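Vonen Constant Pressure Controller
Installation and Owner's Guide
Section 4: Pressure Tank, Pressure Sensor and First Start

Read this section all the way through before you begin. It covers the work done at the house end of the system, after the pump has been set in the well and the drop pipe and cable have been run to the well head. Work down in the well is covered in Section 3.

4.1 Before you start

The Vonen controller is made for private wells with a submersible pump. It changes the speed of the pump to hold a steady pressure in the house. It still needs a small pressure tank. Do not run the system without one.

Have these items on hand:

Pressure tank with a tank tee
Pressure sensor and sensor cable (in the controller carton)
Pressure gauge with a bottom connection
Relief valve
Boiler drain or hose bib
Two full-port ball valves
Thread seal tape
Tire gauge and hand pump
Voltage tester
Two pipe wrenches

CAUTION: Turn off the power to the pump circuit at the main panel and lock the breaker before you open the controller cover. Wait until the display is blank and then wait the full time shown on the label inside the cover. The controller holds a charge after the power is off.

CAUTION: Electrical work must follow the code in your area. If your county requires a licensed well contractor or electrician, stop here and call one.

4.2 Placing the tank

Choose a dry spot where the temperature stays above freezing all year. The floor must be level and able to hold the weight of a full tank. Leave enough room on the gauge side to read the gauge and turn the valves.

Keep the tank as near as you can to the point where the well line enters the building. A long run between the tank and the sensor makes the pump hunt up and down in speed.

1. Set the tank on the floor or on a solid block pad. Shim it if it rocks.
2. Take the plastic cap off the air valve at the top of the tank.
3. Check the air charge with a tire gauge. The tank must be empty of water when you do this, or the reading means nothing.
4. Compare the reading with the chart on the inside of the controller cover. Add air with a hand pump or let air out until the two agree.
5. Put the cap back on hand tight.

Note: Tanks shipped from the Pituston warehouse are charged at the factory for a higher pressure than this controller needs. Expect to let some air out.
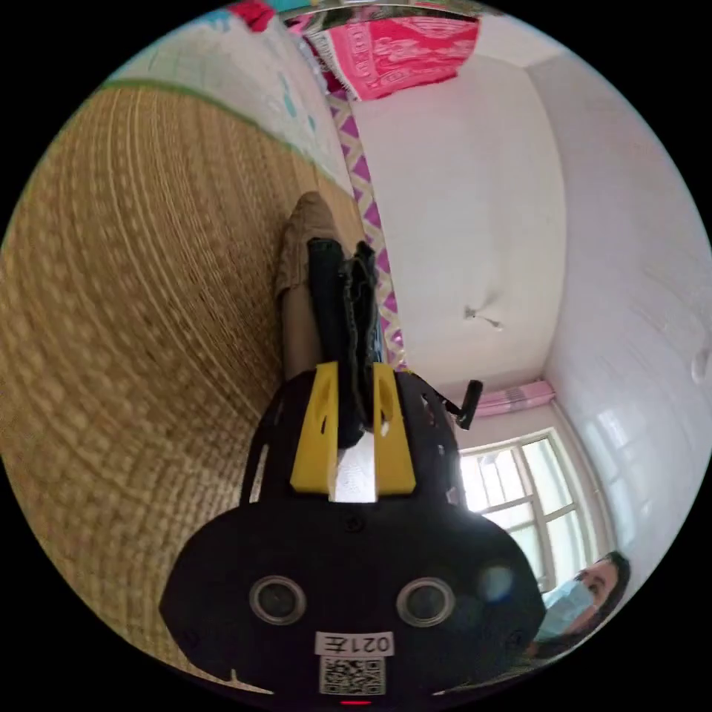

Check the air charge again each May.

4.3 Plumbing the tank tee

The tank tee joins the well line, the house line and the tank. It also holds the gauge, the sensor and the relief valve. Brass tees are preferred. If you are replacing an older tank, buy a new tee as well, as the small ports on a used one are often packed with scale.

1. Wrap the male threads with three turns of seal tape. Wrap in the direction of the threads.
2. Thread the tee into the tank connection. Hold the tank fitting with one wrench and turn the tee with the other. Do not let the fitting turn in the tank.
3. Connect the well line to the inlet side of the tee.
4. Install the first ball valve on the house side of the tee. Install the second one after the filter housing, if you have a filter.
5. Thread in the relief valve and run its outlet down to a floor drain. The outlet pipe must be the same size as the valve opening or larger.
6. Thread in the gauge and the boiler drain.
7. Leave the last small port open for the sensor.

CAUTION: Never put a valve, a filter or a softener between the pump and the pressure sensor. If that part plugs or is shut off, the sensor will read low and the pump will run at full speed against a closed line.

CAUTION: Do not plug or cap the relief valve, even if it drips. A dripping relief valve must be replaced.

Note on check valves: Most submersible pumps have a check valve built in. Leave that one in place. Remove any old check valve at the tank. It traps pressure between the two valves and can cause a bang in the pipe each time the pump starts.

4.4 Installing the pressure sensor

The sensor is the small part with the molded plug. Handle it by the hex section only.

1. Look into the open port on the tee and clear out any tape or chips.
2. Put two turns of tape on the sensor threads. Keep the tape back from the first thread so that no loose end can cover the opening.
3. Start the sensor by hand. Finish with a wrench on the hex and stop when it is snug.
4. Push the cable plug onto the sensor until it clicks.
5. Run the cable to the controller along the wall. Keep it away from the motor leads. If the two must cross, cross them at a right angle.
6. Bring the cable in through the small knockout at the lower left of the controller and tighten the cord grip.
7. Land the wires on the terminals marked S. Red goes to S1, black to S2 and the bare shield wire to S3.

Do not cut the sensor cable to make it shorter. Coil the extra and tie it up beside the controller. If the cable is too short, order the Falura extension cable. Splices made with wire nuts let in moisture, and the controller will then show a sensor fault on damp days. 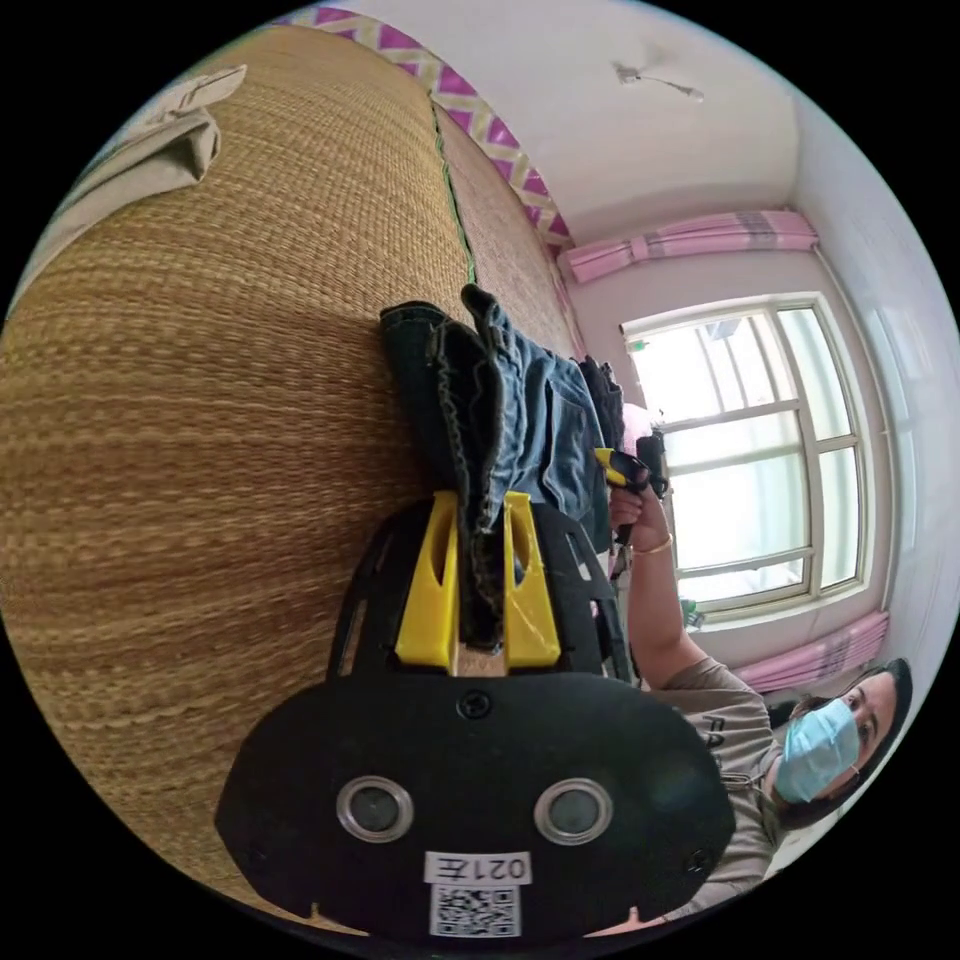

Keep this guide with your well record.

4.5 Settings before first start

The controller has to know what pump it is running. The numbers you need are on the pump nameplate. A copy should have been taped inside the well record folder when the pump was set. If you can't find it, call the contractor who set the pump. Do not guess at the motor current. A setting that is too high can burn out the motor, and a setting that is too low will trip the controller every time a shower and a hose run together.

1. Be sure the power is still off and locked out.
2. Find the row of switches below the display.
3. Set the pump size switch to match the nameplate.
4. Set the motor type switch to 2 for a two-wire motor or to 3 for a three-wire motor.
5. Set the tank switch to SMALL unless you are keeping an older large tank.
6. Write all the settings on the card inside the cover. Use a pen that won't fade.
7. Close the cover and tighten all the screws.

Note: Controllers with a Marchuk display board have a fourth switch marked R. Leave it in the down position.

4.6 First start

Plan for someone to stay by the tank during first start and for someone else to be at an outside faucet. New wells and wells that have just been worked on will bring up sand and cloudy water. Do not let that water go through the softener, the water heater or the house fixtures.

1. Close the ball valve to the house.
2. Connect a hose to the boiler drain and run the other end outdoors to a spot where the water can soak in or drain away.
3. Open the boiler drain all the way.
4. Unlock the breaker and turn the power on. The display shows a row of dashes and then the pressure.
5. Press RUN. The pump starts slowly. Air will spit from the hose at first.
6. Let the water run until it is clear. Fill a white bucket and let it stand. If sand settles at the bottom, keep running.
7. Close the boiler drain halfway and watch the gauge. The needle should climb and then hold.
8. Close the drain fully. The pump should slow down and stop.
9. Look at every joint you made. Tighten any that weep. Turn the power off and drain the pressure first.
10. Slowly open the ball valve to the house.

CAUTION: If no water comes from the hose after the pump has run for 3 minutes, press STOP and turn off the breaker. Running a submersible pump dry will ruin it. Check the supply at the well and see Section 6.

If your well is a low producer, do not leave the drain wide open. Throttle it back and let the well rest between runs. The well record will show the tested yield.

4.7 Meter log

If a water meter is fitted after the tank tee, write down the first reading on the card. Take another reading after the first 1000 gallons and check that no fault codes have been stored. To see stored codes, hold the MENU button until the display flashes. A blank display means there are none.

4.8 Common questions at start-up
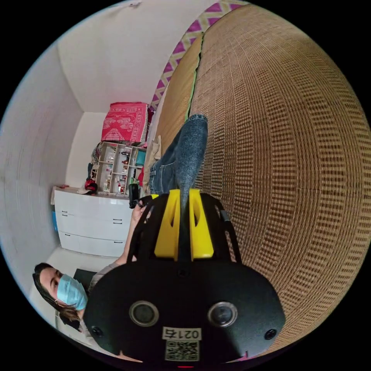
Does the water need to be tested before we drink it?
Any new well, and any well that has been opened for pump work, should be disinfected and then tested by a lab before the water is used for drinking or cooking. Ask your county health office for a list of labs and for the sample bottles. Use bottled water until the results are back.

Why does the pump keep running for a while after I shut off the faucet?
The controller slows the pump down in steps and tops off the tank before it stops. This is normal. If it runs on and on with no water being used, look for a leak in the line or a toilet that won't shut off.

Can I turn the pressure up?
The pressure can be raised one step at a time with the UP arrow. Each time you raise it, the air charge in the tank has to be changed to match. Use the chart inside the cover and follow 4.2 again.

The lights dim when the pump comes on. Is something wrong?
A soft start should not dim the lights. Have an electrician check the size of the wire from the panel to the controller and look for a loose connection.

Revised 29th July. Section text checked by Inna Pasichnyk, Vonen technical service. Continue to Section 5, Yearly Care and Winter Shutdown.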